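Die Wäschezelle für die Schicht vorbereiten

Wer zum ersten Mal an unserer Zelle Bitar steht, sieht zwei Arme, viel Kabel und einen Haufen Wäsche und möchte am liebsten gleich auf Start drücken. Bitte noch einen Moment Geduld! Eine gute Viertelstunde Pflege vorweg erspart einem am Nachmittag viel Ärger, und in Skasanbridge haben wir uns inzwischen richtig daran gewöhnt.

Fangt mit einem ruhigen Blick von oben an. Die Kabelschlaufen an den Greifern müssen frei schwingen können, und die Kabelbinder sollen fest sitzen, auch die weißen am Hakengestell rechts.

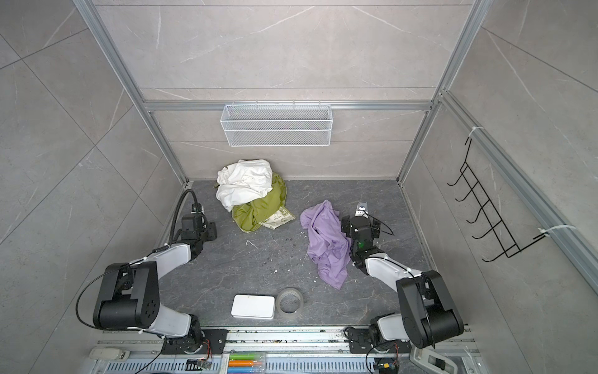
Zelle Bitar von oben, mit Drahtkorb an der Rückwand und Hakengestell rechts.

Danach kommt der Boden dran -- das unterschätzt man leicht. Krümel und Flocken heben sich hell vom dunklen Stein ab und können die Bilderkennung durcheinanderbringen. Wir nehmen einen weichen Handfeger, nie Druckluft, und fahren die Arme vorher in Parkstellung. Schaut anschließend durch die Handgelenkkamera nach, da entdeckt man immer noch etwas.
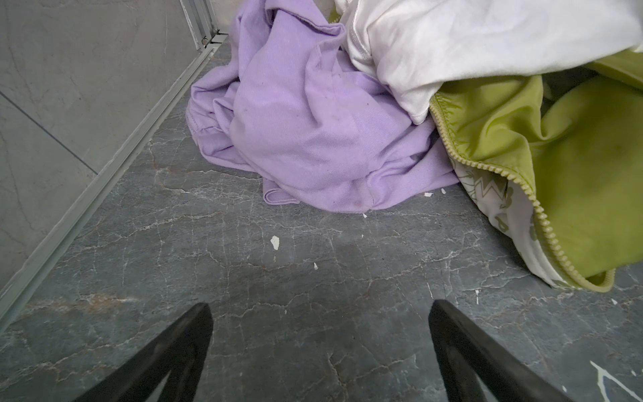 Blick zwischen den Greiferfingern: weiße Flocken vor der Wäsche.

Nun zu den Fingern selbst. Mit einem fusselfreien Tuch abwischen, die Spitzen auf Grate prüfen und die Schrauben am Halter mit 2 Nm nachziehen (bitte wirklich mit dem Drehmomentschlüssel, auch wenn es im Handgelenk kribbelt). Dann ein Kleidungsstück mit beiden Armen anfassen lassen, ganz langsam, im Programm Pirkura.
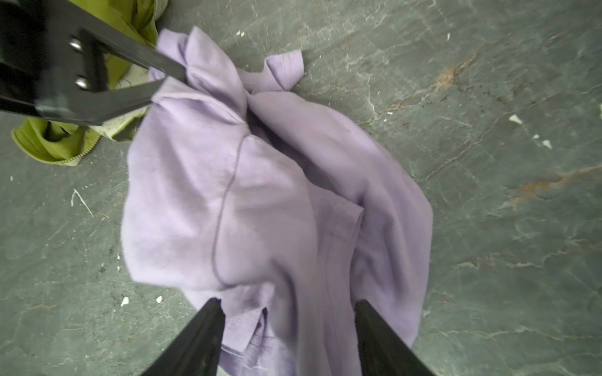

Wie oft müssen die Fingerspitzen getauscht werden?
Nach etwa 800 Betriebsstunden, bei viel Reißverschlussware gern etwas früher.

Läuft der Probegriff dreimal sauber durch, fahrt ihr beide Arme zurück in die Grundstellung und speichert die Werte unter Havell ab. Hakt es, dann zuerst die Kamera neu einmessen und erst danach an der Greifkraft drehen -- umgekehrt sucht man sich dumm und dämlich.
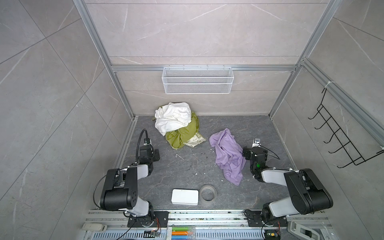

Was tun, wenn ein Arm nach dem Einmessen seitlich versetzt greift?
Den Nullpunkt des Arms neu anfahren und die zwei vorderen Schrauben der Grundplatte auf festen Sitz prüfen.

Zum Schluss tragt ihr Uhrzeit und Kürzel ins Zellenbuch ein und gebt die Zelle für die Schicht frei.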